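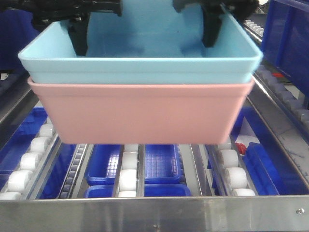

*Photo 1. Nested tubs, blue in pink, over the roller lanes.*

# Tubs, bins and roller rack – monthly check

**Site:** Rustbridge, small parts store
**Rack:** Jevesura lanes, packing side
**Month:** May
**Started:** Tuesday, after the morning pick
**Previous sheet:** 1,649

Marks used: **OK** = no action. **W** = watch, look again next month. **A** = action, see the list at the end. **N/C** = not checked.

## 1. Rack frame

- [x] Uprights plumb, feet flat on the floor – **OK**
- [x] Front crossbar secure – **OK**
- [x] Screw heads sitting flush, none proud of the steel – **W**
- [x] No sharp edges or burrs on the stainless parts – **OK**
- [x] Load notice in place and readable – **A**

Comments: One fixing on the back rail took a quarter turn with the driver. It was tight when I left it but it was on last month's sheet as well, so it stays on watch. The load notice has faded and the bottom line can't be read from the aisle. Nothing was over the lane limit.

## 2. Roller lanes

- [x] Rollers turn freely by hand, front to back – **A**
- [x] No cracked or missing rollers – **OK**
- [x] Rails clear of tape, labels and strapping – **OK** after cleaning
- [x] End stops fitted and holding – **OK**
- [ ] Lane slope measured – **N/C**

Comments: The left lane has a stiff roller a short way back from the front. It turns, but a light bin slows on it and has to be helped along. Picked a curl of parcel tape out of the centre lane. Slope not measured, the long level is out on loan to the other building. Please don't spray anything on the rollers in the meantime. Last year's spray went sticky and we spent a morning wiping it off.

## 3. Blue bins in the lanes

- [x] Bins sit square on the rollers – **OK**
- [x] Grid floors whole, no broken ribs – **OK**
- [x] Nothing hanging over the sides – **OK**
- [x] Bin labels face the picker – **W**
- [x] No bin used as a step or a doorstop – **OK**

Comments: Grid floors were brushed out before checking. Dust and small washers collect in the squares and you can't see a broken rib underneath. Labels are a mixed lot, and two of the older ones are lifting at the corners. They will last until the next label run.

## 4. Loose tubs, blue and pink

- [x] Rims unbroken all the way round – **OK**
- [x] Corners free of white stress marks – **OK**
- [x] Walls clean – **W**
- [x] Inside clean and dry – **OK**
- [x] Base flat, does not rock on the table – **OK**

Comments: Check rims by running a thumb round the lip, with a glove on. Splits start at the ends, where people lift.

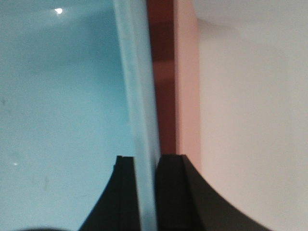 Photo: Rustbridge stores, packing side

The faint grey marks low on the blue plastic could be fingerprints, scuffs or light scratches. Wipe with a damp cloth first and look again under the lamp. What comes off is dirt. What stays is wear, and a scratch you can feel with a fingernail should go on the sheet. The thick edge in the photo is frosted and paler than the broad face next to it, so don't write up paleness there as stress whitening unless there is a line or a crack with it.

No solvent on these. Warm water and washing-up liquid is enough.

## 5. Nesting and stacking

- [x] Tubs empty before nesting – **OK**
- [x] Upper tub goes in level – **OK**
- [x] Nested tubs pull apart by hand – **W**
- [x] Loose stacks no higher than the table guard – **OK**

Comments: Most pairs come apart with no trouble. One pair on the return shelf had jammed and took two people. Don't lever them with a screwdriver. Press the long walls of the lower tub in slightly and twist. If a pair won't shift, leave it on the bench with a note.

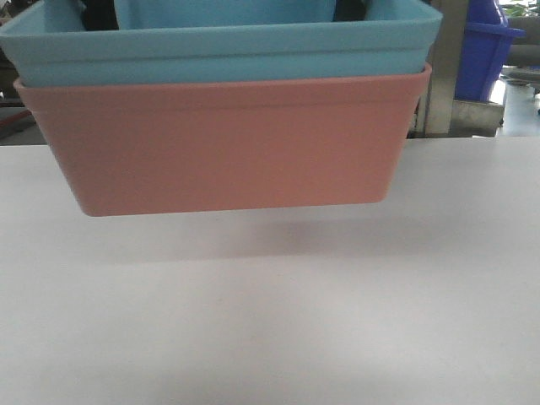

*Photo 3. Light blue bin nested in the salmon-pink one, above the white table.*

The lower tub's rim should show as an even ledge along the front. If the ledge is deep at one end and thin at the other, the top tub may have gone in crooked or there may be something left in the bottom. Lift it out and look.

## 6. Table and floor

- [x] Table top wiped, no grit – **OK**
- [x] Table legs locked – **OK**
- [x] Walkway 600 mm clear in front of the rack – **OK**
- [x] Floor dry, no rollers or screws lying about – **OK**
- [x] Lighting adequate at the back of the lanes – **W**

Comments: The back of the right lane is dim in the afternoon – fine for picking, poor for reading labels.

## Actions

| No. | Item | To do | By |
|---|---|---|---|
| 1 | Load notice | Print and fit new copy | Friday |
| 2 | Left lane roller | Remove, clean the axle, replace if still stiff | Next check |
| 3 | Lane slope | Measure when the level is back | Next check |

Spare rollers come from Kalogeropoulos in bags of 12. There are a few left in the drawer under the bench, so no order needed yet.

Sheet to go in the blue folder, section 13, with the last one kept behind it.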